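How to Hang a Small Group Show

Start with the wall, then the work. At the Mindora space in Nurkville we allow 2 inches between small pieces and 16 between artists.

Lay everything on the floor first and move it around until the order holds.
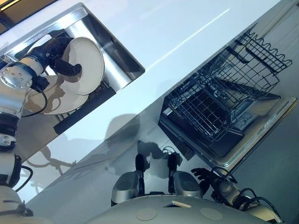

How high should the center of each piece be?

Set it at eye level for a standing visitor, and keep that line along the whole wall.

Mark the line with low-tack tape. Measure from the top of the frame to the hanging wire, pulled tight, and mark the nail spot – then check it again before you hammer.

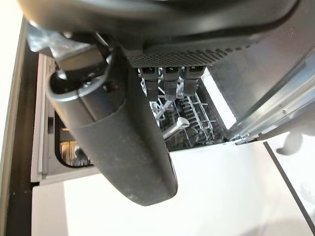
Once the nails are in, hang the largest work and build out from it. Use two hooks for anything over 21 inches wide. Labels go up last, to the right of each piece, 5 inches out. 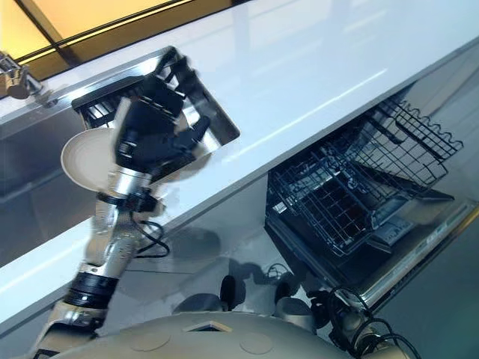 Robot arm holding a plate over the dish rack.

Turn on the lights after dark and look for glare.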